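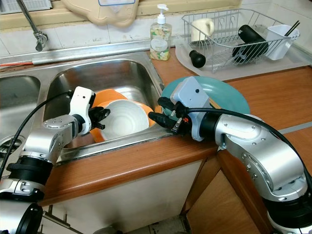 My dog is 11 and won't let me brush his back teeth. The vet suggested a powder mixed into his food. He eats from a plain white bowl like the one in the sink, and the powder sticks to the ridges inside. Is he still getting enough?

Vaida Sepp

**Mahnaz Karimi**
Add a spoon of warm water and stir it into wet food. Mine has had it since November and her breath is better. Still has tartar on 2 molars.

**Agnese Vītola**
try a finger brush, chicken toothpaste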